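The Arm in the Computer and the Arm on the Bench

At Tesari, looking after a robot cell begins with keeping its simulated copy in good order
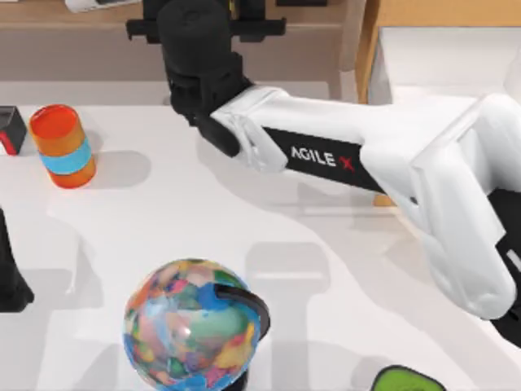
The simulated cell at Tesari, with the orange container and the globe set out on the table. The arm carries the AGILE X band on its forearm.

The first thing Danica Rusnák does in the morning is start the simulation and let it sit for a while with nothing moving. She watches the joint readings on a second monitor. If they creep, she goes looking for the reason before anyone else logs in.

"An arm that drifts when it's told to hold still is wrong, and it doesn't matter that it's made of numbers," she says. "I treat it the way I'd treat a real one leaking grease."

Rusnák is the cell technician at Tesari, a company of modest size on the upper floor of a former seed warehouse in Clarkano. Tesari writes handling programs for two-armed robot cells: picking things up, putting them down, passing them from one side of a table to the other. Its customers are mostly small packers and repair shops. The programs are tried first in a simulated cell and then on a real one, which stands behind a yellow rail at the far end of the same floor.

The simulated cell has a white table, two arms and a changing set of things to pick up. It was built two years ago by Sheldon MacDonald, who came to Tesari from a furniture maker and still draws everything in inches before converting it. Rusnák took over its upkeep last spring. The work is closer to ordinary machine maintenance than visitors expect, and she keeps a paper logbook for it.

Starting from the table

Every setup begins with the table height. The tabletop is the surface all the other measurements are taken from, and an error there shows up everywhere else. In July a new version of the table was loaded that stood two millimeters higher than the old one. Nothing looked different on the screen. The gripper fingers, sent down to their usual height over the surface, went into it.

In a real cell that would have meant a loud noise and a stop. In the simulation, the contact solver tried to push the fingers back out, the wrist shook, and the arm threw a plastic cup off the table at a speed MacDonald describes as "not survivable for a cup." The fix took ten minutes. Finding it took most of two days, and the logbook entry for that week is three pages long.

Rusnák now runs a touch-down check whenever the table, the gripper or the arm base has been edited. The arm goes to nine points on the tabletop, one after another, and lowers until a fingertip makes contact. The nine heights are compared with the saved set. Any point that is off by more than half a millimeter stops the work.

She does the same check on the real cell with a feeler gauge. There the tolerance is looser, and the far left corner has always been a little low.

The arms

The model of each arm is made of two layers. One is what shows on the screen, the smooth white shells and the darker parts between them. The other is a rougher set of blocks and cylinders that the computer uses to work out whether anything is touching. The two layers are supposed to match closely. They come apart more often than anyone would like.

The forearm is a regular offender. When the visible shell is swapped for a better one, the hidden shape beneath stays as it was unless somebody goes in and changes it. For several weeks last winter the hidden forearm was thicker than the visible one, and the arm refused to reach past tall objects it had plenty of room to clear. Programs that should have worked were marked as failures. MacDonald found it by switching off the visible layer and looking at the arm as the computer sees it.

"It looked like it had a cast on," he says.

He has since written a short routine that measures the gap between the two layers along each link and prints a list. Rusnák reads the list after every model change. She wants the gap under three millimeters on the forearm and under one at the fingers.

Joint friction is the other regular job. A new arm and a worn arm do not move alike, and the simulated one has to be told how stiff to be. Tesari sets those values from the real cell. Each joint is swung back and forth at three speeds, the motor current is recorded, and the simulated joint is adjusted until its trace lies close to the real one. The shoulder joints settle quickly. The wrist takes longest, partly on account of the cable that runs to the gripper, which drags a little on the real machine and does not exist in the model. A small extra drag is added at the wrist to stand in for it.

This is done again whenever the real arm has been serviced. After the elbow on the right-hand arm was regreased this summer, the old friction values were too high by a good margin and had to be set again from scratch.

Fingers and objects

The gripper needs more attention than anything else in the cell, real or simulated. On the real one, the pads wear. On the simulated one, the pads never wear, and that is its own problem. A program tuned on perfect pads tends to squeeze too lightly and drop things when it meets rubber that has been through a few thousand grips.

Rusnák's answer has been to keep three sets of pad values, which she calls new, used and tired. Every program has to pass with all three. The tired values came from a pair of pads she took off the real gripper and kept in a drawer, where they still are, in an envelope with the date of removal written on it.

The objects are changed often. A typical table might hold a cylinder, a globe, a box or two and something with an awkward rim. They are picked for the trouble they cause. A tall container will tip if a finger catches it high up. A sphere gives the fingers very little to hold, and in the simulation it will roll away forever if rolling friction has been left at zero, as it once was over a long weekend.

The weight of each object has to be entered by hand, and so does the point where it balances. MacDonald says most of the strange results that reach his desk come down to one of those two. A container entered as solid when it ought to be hollow will stay upright through a knock that should send it over, and the arm gets credit for a clean pick it did not earn.

"You have to be suspicious of success," Rusnák says. She goes through the good runs as carefully as the bad ones, slowed down, looking for fingers that sink into a surface or an object that lifts a moment before it is gripped.

Lights and shadows

Some of the programs Tesari writes use camera pictures to find things on the table, and so the lighting in the simulated cell is checked too. The hardest case is a white arm over a white table. With the lamp set too bright, the edge between the two disappears, and the only sign of where the gripper is may be its shadow.

MacDonald keeps the shadows soft for the main set of runs and then repeats a portion with harder light from one side. The real cell sits near a row of windows and gets both kinds in a day. On a clear afternoon the shadow of an arm can fall right across the thing it is reaching for, and programs that have never been shown that tend to hesitate or reach short.

The long run

Once the checks are finished, the cell is given its release run of 1000 picks. It takes most of a night. Object positions are shuffled between picks, both arms are used, and the results are sorted by arm, object and pad set before Rusnák comes in.

The run that was waiting on August 18, 2023, had gone badly on one side. The left arm was fine. The right arm had stopped at pick 436 with a joint limit fault and had not restarted. Rusnák opened the log, wrote the number in her book and played back the last minute before the stop.

The wrist had turned a little further with each pick. The program was choosing the shortest way to each new grip and never unwinding, and after several hundred picks it had run out of travel. The same fault on the real cell would have wound the gripper cable around the forearm. She put in a rule that brings the wrist back to the middle whenever it has gone more than 90 degrees from its starting position, and set the run going again over lunch with a shorter count.

That kind of catch is what customers pay for, though few of them ask to see it. One that does is Turcotte, a parts reconditioner that runs a two-armed cell on its sorting line at Jernirbridge. Turcotte's people want a copy of the log for every release, including the stops. Their own technician checks the wrist travel on site at each monthly service and sends the readings back to Clarkano, where they go into the friction values.

MacDonald would like that arrangement with everyone. Readings from a single cell on a single floor only go so far, he says, and he suspects the Tesari arm has had a gentler life than most.

The second run finished in the early evening with no faults on either side. Rusnák ran the touch-down check again, found all nine points where they should be, and saved the model under a new number, 1097. Then she walked to the other end of the floor and switched on the real arm, to let it warm up before she tried the new wrist rule there at low speed.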